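Resources > Talks > Speaker notes

2019-10-15 | Posted by the Flonduvier print desk

Umbrellas, mugs and regret: ordering printed giveaways for a small firm

Slot is 30 minutes including questions. Leave the last five clear, someone will ask about stress balls.

Start with the show of hands. Who has a branded pen on them? Who bought it? (Wait. The second lot of hands is always thin.) Say that we print these things for a living and still have a drawer of other people's pens at home.

First story is the Ambrose umbrellas. The client approved a logo in cream on a white canopy, signed the proof, paid the invoice, then rang to ask where the logo was. Read out the rule slowly: look at the proof at the size it will be printed, on the colour it will be printed on. A laptop screen at full brightness will flatter anything. 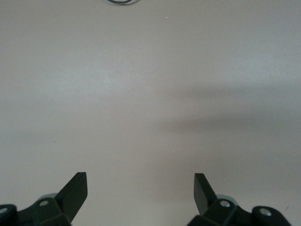 Light grey surface, darker towards the right

Now artwork. Ask for vector files. Explain vector in one sentence and move on, as last time this took eleven minutes and we lost the back row. A logo lifted from an email signature prints like a logo lifted from an email signature. If they only have that, redrawing it costs less than they fear and more than they'd like.

Print methods, quickly:
Pad printing for pens and other small curved things. One or two colours, keep it simple.
Screen printing for umbrellas and tea towels. Cheap once set up, so a run of 15 makes no sense to anyone.
Engraving for metal bottles. Lasts for years, spelling mistakes included.
Transfers for full colour. Ask how they wash before you fall in love.

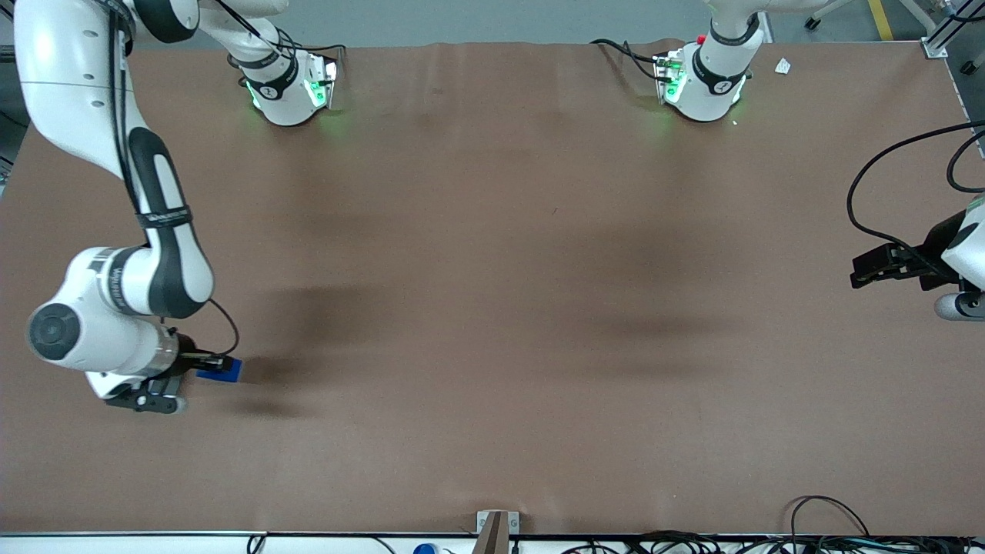

White arms at the brown table, one gripper holding a small blue block

Quantities. Tell the Idunine story here. They wanted 872 mugs, which was the exact headcount, and had no mugs for the people who started the following month – or for the ones that arrived in pieces. Order over. Mugs break and so do headcounts.

Then price breaks. There is nearly always a quantity just above yours at which each item gets cheaper, and your supplier will be delighted to mention it. Do the sum on the total, too. A bargain on notebooks you'll be giving to your grandchildren is still money spent. 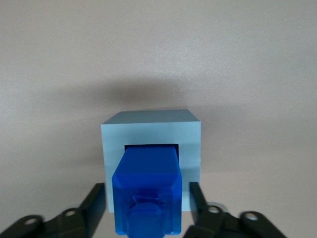 Lead times next. We quote 21 days from approved proof, and the word to lean on is approved. The clock does not run while the proof sits in your director's inbox, behind the parking memo. For a show in March, have the artwork settled before Christmas. Pause for the laugh, which will come from the ones who won't do it.

Choosing the item. Our Flitier bottle sells well and I'm supposed to say so. There, said. The better question is where the thing will be in six months: on a desk, in a kitchen cupboard, or in the car door with the petrol receipts. The car door is fine. People look in there. 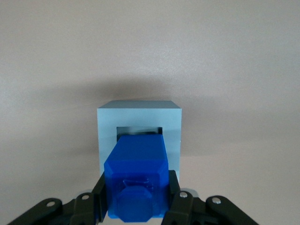 Blue block upright, pale blue box behind it

Personal names on items: charge for it, check the spelling twice, get the list as a spreadsheet. Do not accept a photo of a whiteboard.

Questions. If there are none, ask who has the worst freebie and let them fight it out. Samples are on the side table, please take the orange lanyards. Take several.

Contact the print desk | © Flonduvier 2019 | Back to top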